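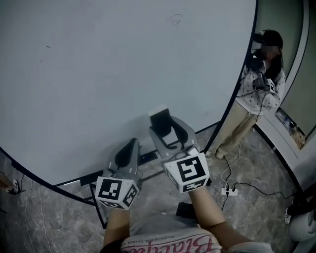
Hand-held grippers or remote control for wiping tasks?
Board index > Manipulation > Teaching and demonstrations

sprocketwidow
Joined in March, 27 posts

I need people to talk me out of something, or into it. We've been teaching a two-armed Clallus to wipe things. Flat things, mostly. You wear the headset, take a gripper in each hand with its marker cubes on, and wipe the way you'd want the robot to wipe. Then you do it again until your shoulders file a complaint.

We have 1,343 demonstrations on disk. After filtering we threw out 292 of them, nearly all because the tracking had lost one of the cubes at some point and the left hand had gone off to live in the ceiling. What's left trains fine. The robot approaches the surface beautifully, with real poise, and then wipes the air two centimetres in front of it.

My colleague Mechthild Kuster thinks we should bin the hand-helds and go back to driving the arms by remote control, so that whatever we record is something the robot has really done. I think she has forgotten what driving the arms by remote control is like. Who's right?

tannoy_repairs
Moderator

She is. You're recording a human arm, which has a wrist worth having and a sense of touch. The Clallus has neither. With remote control, if the arm can't reach it you find out straight away, and so does everyone within earshot.

Two centimetres sounds like calibration, though. Have you measured from gripper tip to cube on each tool separately, or did you do one and assume they're twins?

sprocketwidow

We may have assumed they're twins.

oblong_ned

Ha. They are never twins.

I'd argue the other way on the main question. We did a term of remote control on the Detus arms and got 20 usable runs on a good day, and good days were rationed. With hand-helds you can get that before the kettle has boiled. Quantity forgives a great deal. Also, people move normally with a gripper in their hand. Put the same people on a remote rig and they move like someone carrying soup across a ferry, and then you've taught your robot to carry soup across a ferry.

tannoy_repairs
Moderator

Slow and reachable beats quick and impossible. I'd take the soup.

oblong_ned

You'd take the soup because you've never had to sit through the training set at normal speed.

a_cattaneo

Assunta Cattaneo here, I do the data side for a small group and have opinions about wiping, God help me.

Before you change the rig, look at what the gripper cameras see in the last half second before contact. All of them, side by side, left hand and right hand. We had the same air-wiping on a Brisex and I was certain it was tracking. What I found was that for shiny surfaces the camera view barely changes between "nearly there" and "there". You get pale surface, glare, finger pads, then slightly more pale surface. A person feels the contact through the handle and the camera gets none of it.

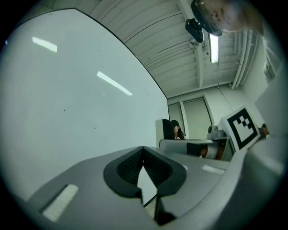

The other thing I'd check is how much of the room gets into those views. With a wide lens you record everything: ceiling, lights, whoever is sitting at the back, whoever is leaning in, the other gripper. A policy will happily learn that wiping begins when a certain bit of ceiling turns up. Ours had, more or less, fallen in love with a strip light. We moved to the next room and it sulked.

So vary the room if you can, and if you can't, vary where you stand in it. Boring, but it did more for us than two weeks of fiddling with the network.

sprocketwidow

I have just gone through the last half seconds and I feel slightly ill. You're right, I can't tell contact from not-contact on most of them, and I was there.

Mirrors are worse. The headset sees the mirror, which contains the demonstrator, who is holding a gripper with a cube on it. I'd been wondering why the tracker sometimes reported one cube more than I own.

tannoy_repairs
Moderator

A reflected marker should come out back to front and be rejected, if your dictionary is set up properly. Is it?

sprocketwidow

I'm going to say "yes" and then go and look.

quietbearing

Can I put in a word for doing both? We collect the bulk with hand-helds, then do a small remote-control set on the real arms, only the contact part. Start with the pad just off the surface, press, one stroke, lift, stop. Short runs, so no one loses the will to live. We're on Kushwaha arms so your numbers will differ, but roughly one remote run to every thirty hand-held was enough to stop ours miming.

oblong_ned

Annoyingly reasonable.

tannoy_repairs
Moderator

I'd want more remote than that, but yes. And please log the force on those, even if you don't train on it yet.

a_cattaneo

Agree on force. I'd still redo the tool calibration first, otherwise you'll be teaching it to correct for a ruler.

sprocketwidow

Update, Wednesday, ten to six. Measured both tools properly. They are not twins. They're barely cousins: the right one was out by most of a centimetre and the left by rather less, in a different direction, to keep things lively. The dictionary setting was also wrong. I have no further comment on the dictionary setting.

With the offsets fixed and nothing retrained from scratch, only reprocessed and fine-tuned, it touches the surface on something like half its attempts. The other half it still conducts an orchestra. Mechthild has agreed to a small remote-control set on condition that I do the driving. I've agreed on condition that she watches, so she can say "left a bit".

quietbearing

Put the stop button on her side of the desk.

sprocketwidow

It's been on her side since the first day. She insisted.

Does anyone have a pad they like for wiping? Ours bunches up at the end of the stroke and I'd rather not teach it to do that as well.

oblong_ned

Microfibre over a bit of foam, held with an elastic band. Change the band often. I'll dig out the foam thickness tomorrow.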